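Categorías: Cuaderno de taller | Reacondicionado | Sobremesa

25 de junio de 2022

Entrada larga la de hoy, porque por fin he abierto uno de los Dell del lote de Nerklow y me lo he pasado en grande. Son 14 torres que llegaron en mayo y que llevaban desde entonces en la estantería del fondo, esperando a que Mirjam terminara con los portátiles. La idea es la de siempre: desmontar uno con calma, apuntar lo que cuesta cada paso y, con esas notas, decidir qué hacemos con los otros trece. Tetsuya apuesta por aprovecharlos enteros. Yo quería mirar primero por dentro antes de prometerle nada a nadie.

Empiezo por la fuente, que es donde siempre empiezo. Esta lleva la etiqueta reglamentaria de Dell y el logotipo 80 PLUS, y la carcasa está encajada junto a un soporte vertical con sus agujeros y ranuras. Me gusta mucho cómo está resuelto este rincón del chasis: chapa acanalada, guía de plástico negro entre el soporte y la fuente, todo a mano.
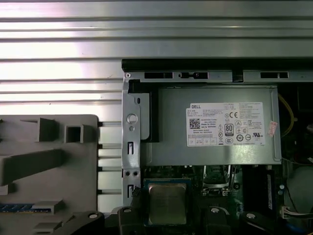 Tiempo de lectura: 5 min

Para quien coja el siguiente: antes de tocar nada, cable fuera, botón de encendido pulsado unos segundos y pulsera puesta. Ya sé que lo sabemos todos. También lo sabíamos todos en mayo y mirad lo que pasó con la placa de Trummer.

Notas sobre la fuente:

– Apuntar el modelo de la etiqueta en la hoja del equipo antes de ponerse con lo demás. Luego hay que andar girando la torre con la linterna en la boca.
– Soltar los conectores de la placa por la pestaña, sin tirar del mazo.
– Probarla aparte, con carga, en el banco de Tetsuya. Me comprometo a hacerlo la próxima vez que tenga libre la tarde.

Y ahora lo bueno, el procesador. Hacía meses que no trabajaba con un zócalo de contactos y se me había olvidado la concentración que pide. La palanca se suelta hacia abajo y hacia fuera, se levanta despacio, se abre el marco y ahí está el chip. Lo peligroso viene después: el procesador no tiene patas, las patas (los contactos, vaya) están en el zócalo, y basta con que una esquina caiga mal para doblar unos cuantos. Mirjam enderezó un zócalo entero con una aguja y la lupa el año pasado y todavía lo cuenta, con razón. ¡Fue una obra de arte!

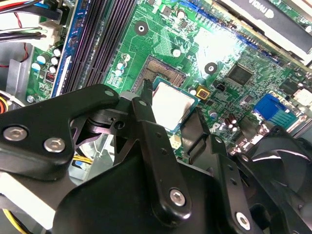
Lo que me funciona es no tener prisa con el ángulo. El chip se coge por los cantos, se sube en vertical todo lo posible y no se arrastra nunca por encima de los contactos. Para volver a ponerlo, primero se buscan las muescas, luego se apoya plano y se deja que asiente por su propio peso. Si baila, se levanta y se empieza otra vez. Si hay que empujar, está mal puesto. Solo cuando está plano se cierra el marco y se baja la palanca, que ofrece bastante resistencia y la primera vez asusta un poco.

La pasta térmica, con alcohol isopropílico y paño sin pelusa. Cuidado con los cantos, que es donde se queda siempre un resto. Nos queda medio bote de alcohol en el armario y he apuntado otro en la lista de Leven, junto con los hisopos y las bolsas antiestáticas. De las bolsas pedí 100, que parecen muchas hasta que uno se pone a guardar módulos de memoria de dos en dos.

Hablando de memoria. Esta placa lleva cuatro ranuras, con los cierres en los extremos, y da gusto. Los módulos salen bien si se abren del todo los cierres antes de tirar; si se queda uno a medias, el módulo sube torcido y roza. En la hoja he puesto una casilla nueva, «orden de las ranuras», para apuntar cuál estaba en cuál. Es una manía mía, pero en el último lote nos ahorró un buen rato de dudas con un equipo que solo arrancaba con una de las parejas.
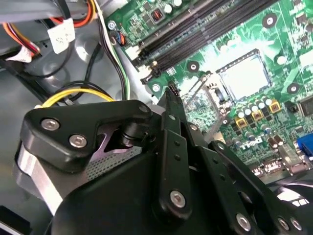
He cronometrado el desmontaje porque Tetsuya me lo pidió para su tabla de Stestidix (el inventario nuevo, el que sustituye a la hoja de cálculo que se abría en tres versiones distintas). Me salieron 239 minutos en total. Es una barbaridad, lo sé, pero dentro van las notas, las etiquetas, la limpieza y dos cafés. El segundo equipo irá muchísimo más rápido, y el tercero ni te cuento.

De los conectores pequeños de la placa tengo que hacer un croquis. Están los de pines negros, bajitos, repartidos por sitios donde uno no mira, y a la hora de volver a montar siempre hay alguno que genera debate. Propongo lo siguiente: cinta de papel en cada cable, con un número, y el mismo número a lápiz en el croquis. Nada de rotulador sobre la placa, por favor. El croquis lo dejo en la carpeta azul y quien encuentre un fallo que lo corrija encima y ponga sus iniciales.

Los tornillos, en la bandeja magnética, separados por zona: fuente, disipador, placa, unidades. Para los de la placa hay que ir con paciencia y aflojarlos todos un poco antes de sacar el primero, en cruz, igual que al apretarlos. Yo uso la punta mediana del juego nuevo, que es una maravilla y que ruego encarecidamente que vuelva a su caja después de cada uso.
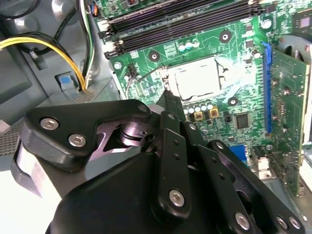 Cosa que quiero repetir en los demás: revisar el zócalo con la luz muy rasante, primero desde un lado y luego girando la torre. Con la lámpara de frente brilla todo igual y no se distingue un contacto torcido de un reflejo. Con la luz baja, en cambio, las filas se leen como un campo arado, y cualquier cosa rara salta a la vista. Si el zócalo se va a quedar un rato sin chip, tapa de plástico encima. Quedan 6 tapas en el cajón de arriba, hay que conseguir más antes de abrir varios a la vez.

Pendiente:

– Preguntar en Nerklow si guardaron los discos o si venían ya sin ellos.
– Comparar los modelos de fuente de las trece torres restantes (Mirjam dice que se puede leer la etiqueta con solo quitar la tapa lateral).
– Pasar el croquis a limpio.
– Pilas para el reloj de las placas. Las cambiamos todas y nos quitamos el problema.
– Devolverle la lupa a Tetsuya – que la tengo yo, sí.

Mañana no estoy, pero he dejado la bandeja etiquetada y la hoja encima de la caja. Si alguien quiere estrenarse con el segundo equipo, adelante, que es una máquina muy agradecida para aprender. Solo pido que se apunte la hora de inicio y que el procesador vaya directo a su estuche.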